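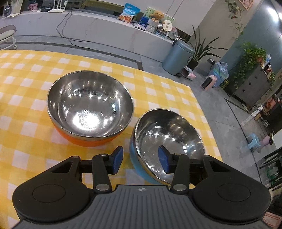
Game-Day Kitchen Tips for Fans of a Losing Team

Put the chili on before the pregame show. By the second quarter you'll be too upset to chop onions, and Vendale is usually down 53 by halftime anyway.

Wings go in at 225 to dry them out, then up to 4 hundred and something until they crackle. My oven's dial stops being truthful past that.

Salsa on a jersey: cold water, dish soap, blot. Don't rub, however the refs are calling it.

Freeze leftover dip flat in bags. It keeps until the playoffs, which in our case means it keeps until somebody else's playoffs.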